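Acoustic treatment for a small voice room – panels first or bass traps first?
Home Recording > Rooms and Treatment
Page 1 of 1

tallowbend
Posts: 41
I'm setting up a spare bedroom for voice work, mostly audiobooks with a bit of radio drama. The room is close to square, drywall on all sides, one window, carpet over concrete. I've been recording in the closet for two years and I'm tired of it. My recordings have a boxy sound in the low mids that I end up cutting with EQ every time, and my editor has started to mention it.

The budget is 565 dollars for everything, including hardware. I priced a set of twelve thin foam tiles and a set of four thick Skurlow panels. The tiles leave money over. The Skurlow set is 300 before shipping. Which way would you go?

grist_mill
Posts: 2,208
Skip the foam tiles. Thin foam takes the top off your voice and leaves the low mids where they are, so the boxiness will sound worse. Spend the money on thickness. Four inches of mineral wool with a gap behind it does far more than one inch of foam glued flat.

Start with the corners, then the wall behind you, then the first reflection points on each side of the mic.

ovenbird7
Posts: 633
I disagree about starting with the corners. For a single voice at close range, what's right around the mic matters most. I'd hang two thick panels behind the talker and one on each side, and see how that sounds before building anything for corners. A male voice has energy down to 80 Hz or so on a good day, but most of what people call boxy is higher, between 275 and 500. Four inch panels will deal with a lot of that.

grist_mill
Posts: 2,208
A close to square room is the reason I said corners. Two of the dimensions match, so those modes stack up. You can hang panels next to the mic all day and the low mid bump will still be there when you move your chair six inches.

tallowbend
Posts: 41
Thanks, both. Should have said that I can't drill into the walls much. It's a rental and the lease has a line about "excessive anchors," whatever that means. So freestanding is better if it works. Has anyone used freestanding panels in a corner?

fennelstalk
Posts: 187
I've had freestanding ones for three years. They work fine for voice. The main thing is to leave an air gap between panel and wall, and to get them as tall as you can manage. Mine are on plywood feet, and I put a sandbag on each foot after I knocked one over during a take.

Also worth saying that plain hard panels standing up are a divider and nothing else. A friend bought office partitions secondhand thinking they'd deaden the room. Smooth faces just bounce the sound back at you, and two of them meeting at an angle is one more corner to worry about.
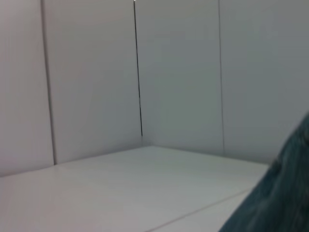

ovenbird7 says the same goes for painted drywall, and that one way to hear it is to stand facing a bare corner, talk at normal volume, then turn around and say the same sentence toward the open room. If the tone changes a lot, the corner is worth treating. I tried that in my own place after reading it in the old thread on closets and I have to say it was more useful than the measurement app on my phone.

ovenbird7
Posts: 633
That test is for placement only. It won't tell you how thick to go. But yes, I still use it when I'm helping somebody pick a spot for the mic.

grist_mill
Posts: 2,208
The phone app is fine for comparing before and after if you keep the phone in the same place. Don't trust the absolute numbers. If you want real ones, get a measurement mic and run sweeps.

pell_street
Posts: 19
Anyone tried the Cikport gobos? They fold and they have wheels.

fennelstalk
Posts: 187
I borrowed a pair. Decent build, but only two inches thick, and the wheels rattle on a hard floor. On carpet they'd be okay. For the price I'd rather build.

tallowbend
Posts: 41
Okay, here's where I've landed. Two freestanding corner panels, four inches thick, built from mineral wool and 1x4 frames. Then two more the same size behind the chair. I'll decide on the sides after I've read a chapter in there. The window gets a heavy curtain for now.

Is burlap all right for the covers – or does it shed?

grist_mill
Posts: 2,208
Burlap is fine. Wrap the wool in a thin layer of polyester batting first and it won't shed through the weave. Wear a mask when you cut the wool.

ovenbird7
Posts: 633
Good plan. I'd still do the pair behind the chair first, but you'll end up with all four anyway. Post a clip when they're in.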